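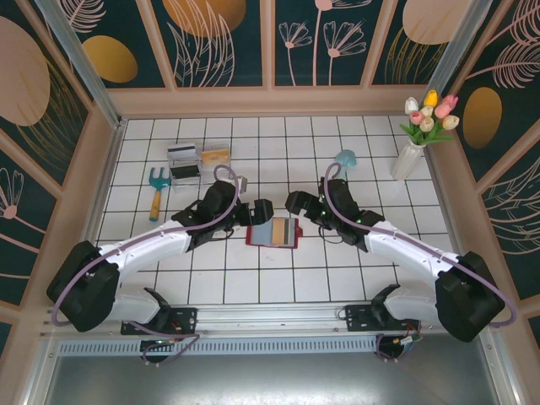
Two arms, tiled floor, red card holder between the grippers

Tinolden Telly Chat - list digest
14 April 2018

Re: voting on Zumville, are we all wasting our thumbs?

Hello all,

I've been meaning to answer this since the results show and kept getting distracted by dinner, work and the repeat of the results show. Quoting the bit I want to argue with (nicely!):

> I'm sorry but Gavrilă should have gone two weeks back. Does no
> washing up, sulks in the garden, then turns on the charm for the
> last 10 minutes of the live show and everyone at home forgets. The
> whole Anumen team has been carrying that one since the house split.
> I voted for the other side and so did my mum and it made no
> difference at all. Is anyone else thinking of giving up on it?

Right, first of all, please don't give up on it, because then who would I moan with? But I think you're being a bit hard on Gavrilă. Yes, the sulking is annoying, and yes, I shouted at the screen during the business with the kettle. But look at the tasks! The night they all had to stay on the platform, Gavrilă was the only one from Anumen still up there when the hooter went, and that was what won them the shopping money. If that team had lost again they'd have been on rice and beans for another week, and we all remember what they were like on rice and beans (I had to watch some of it with the sound down).

My real grumble is with the editing. We get a solid hour every night and most of it is people lying on beds talking about people lying on other beds. Then the task, the bit I tune in for, gets squashed in before the last break. In the December series they used to show nearly the whole thing and you could make your own mind up about who was pulling their weight. Now you have to take the narrator's word for it, and I don't trust the narrator one bit since that remark about the birthday cake.

As for the voting, I do think it counts, but I think the save vote is a daft system. If you've got one housemate with a big noisy fan club and four that everyone quite likes, the noisy one sails through every time and the nice ones split what's left. I'd go back to voting people out. It was meaner but you got the right person leaving more often than not. Somebody on the old forum ran a poll before the last eviction and got 200 replies, and 70 of those wanted the old way back, which was more than any other option got. I know it's only a forum poll, but still.

Also, can we talk about the immunity pass? Giving it out before nominations is just silly. Whoever has it spends the week being rude to everybody because they know they're safe, and then acts all surprised when they're top of the list the week after. Hand it over on eviction night, in front of everyone, and let them squirm!

My prediction, for what it's worth: Gavrilă makes the final and comes second. I've got 2 pounds on it with my sister, so you'll understand I'm not entirely neutral.

Is anyone recording the extra programme on the other channel? My box missed it again and I'd love to know what was said about the swap.

Back to the ironing,
a fellow sufferer in the back row

--
We use cookies to remember your digest settings and to see which archive pages are read. By carrying on you agree to this. Accept | Cookie settings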